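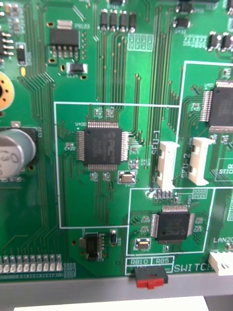
Solder mask is the thin protective coating laid over the copper on a printed circuit board, leaving bare only the spots where parts will be soldered. It keeps molten solder from running between neighboring pads, slows down corrosion, and shields the copper from scratches, fingerprints and stray bits of metal. It is also what gives a circuit board its color. The bare material underneath is usually a dull yellowish tan, and the copper is, of course, copper colored, so when fine traces running side by side in tight bundles look green, as they do on the board with the square black microcontroller, the eye is seeing metal through a tinted film. White lettering and outlines, known as silkscreen or legend, are normally printed on top of the mask once it has hardened. A label such as U400 next to a chip is part of that layer, the letter U being the customary mark for an integrated circuit.

Solder mask is also called solder resist, solder stop, or simply resist. In many factories it is still called "the green," even on days when every panel in the building is blue!

Purpose

Solder loves copper. Left to itself, melted solder will spread along any clean copper it touches, and on a board with fine traces it can easily jump a gap and join two conductors that were meant to stay apart. The unwanted link is called a solder bridge. Early boards had wide traces and generous gaps, and many of them had no mask at all. Once parts shrank and machine soldering took over, a barrier became close to essential.

The narrow strip of mask left between two pads is called a dam or web. Dams are small, fragile and surprisingly important. If a dam is drawn too thin it may peel away during processing, and the two pads beside it lose their protection. Chips with closely spaced pins are the hardest test, and designers sometimes give up on dams there and open one long window around a whole row of pads.

The mask also adds some electrical insulation, although designers are usually told not to rely on it as the only insulation between dangerous voltages. Pinholes and thin spots are common, especially along the upper edges of tall traces, where the liquid coating tends to flow away before it sets.

Types

Epoxy ink is the oldest and cheapest kind. It is pushed through a patterned screen onto the board and baked hard. The pattern is only as sharp as the screen, so epoxy ink is mostly found on simple boards with large features.

Liquid photoimageable mask, usually shortened to LPI, is by far the most common kind today. The whole panel is coated with a light-sensitive liquid, dried until it is no longer sticky, and exposed to ultraviolet light through a pattern. Areas struck by the light harden. The rest washes away in a mild alkaline bath, and the panel then goes through a final bake. It is a lovely process to read about for anyone who has ever made photographic prints, with the same business of light, shadow and a tray of developer.

Dry film mask comes as a sheet and is pressed onto the board under vacuum. It has a very even thickness and can stretch right across small holes (a trick called tenting), but it does not always settle well around tall copper.

Peelable mask is a temporary, rubbery coating used to cover selected areas during one soldering step. It is pulled off by hand afterward.

Color

Green is the classic choice, and there are several competing stories about why. Some credit early resin and hardener mixes that happened to come out greenish. Others point to inspection, as green gives good contrast between traces, bare pads and white lettering and is easy on the eyes through a long shift. No single account has been settled on, and all of them may hold a little truth. What kept green on top is easier to explain: factories stock it in bulk, know exactly how it behaves, and can often hold finer dams with it than with other colors.

Red, blue, yellow, black, white and purple are all widely sold. White is popular for lighting boards, where it reflects light that would otherwise be lost, though it can yellow with heat. Black looks handsome and hides traces well, to the despair of anyone trying to follow a circuit by eye. Matte finishes cut down on glare and have a devoted following among hobbyists.

Defects and repair

Common faults include skipped areas, trapped bubbles, mask creeping onto pads, and poor alignment between the mask openings and the copper. Peeling usually points to a dirty surface before coating or to a rushed bake. Small scratches can be touched up with a dab of ultraviolet-curing resin, which hardens under a lamp and comes in colors close to the usual factory shades. To reach a covered trace for a repair, technicians gently scrape the mask with a blade or a fiberglass pen until the copper shows bright.

See also

Conformal coating
Printed circuit board
Silkscreen printing
Surface finish
Wave soldering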